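Courses > Introduction to Automation > Module 4 > Open day handout

Notes for the open day at the Drakomeck lab

Welcome back, everyone, and thank you for getting through the Module 3 readings in such good humour. These notes go with our visit in March, and I'd love you to read them on the bus (or the night before, if buses make you queasy like me). Bring them along, a bit crumpled is fine, and leave yourself room in the margins.

1. What you'll be watching

The demonstration is a tabletop handling session. An arm with a jointed hand works over a desk of everyday objects, and a person works at the same desk, setting things out and moving them about between tries. We spent a whole lecture on grasp types, so you already have the vocabulary: power grasp, pinch, lateral. Have a go at guessing which one each object calls for before the hand gets near it. A Rubik's cube gives you flat faces and nice square edges. A padded sleep mask gives you almost nothing to push against, and a power strip brings its cable along for the ride, so where the cord lies matters as much as where the strip does. Keep an eye on the person's hand as well, and on the felt mat, which marks out most of the working area for you.

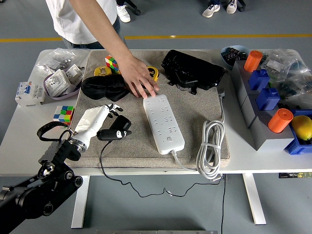

2. How the afternoon runs

We start at 1:30 pm with a short talk on the Kakum project, then split into groups of 12. Each group gets 37 minutes at the desk, and I know that sounds oddly exact, but the lab has its timetable and we're guests! Please stay behind the floor line unless you're invited forward, and tie back long hair and lanyards.

3. Your write-up

Choose one object and write 300 words on how you would pick it up, what could go wrong, and what you'd want the hand to sense first. A labelled sketch is very welcome. If you can't make the visit, come and see me and we'll sort out something else.

Shares: 200 | Comments: 3

Comments

Do we need closed shoes for this one?

Yes please, same as for the workshop. Sandals stay home.

I'm doing the sleep mask, wish me luck with the strap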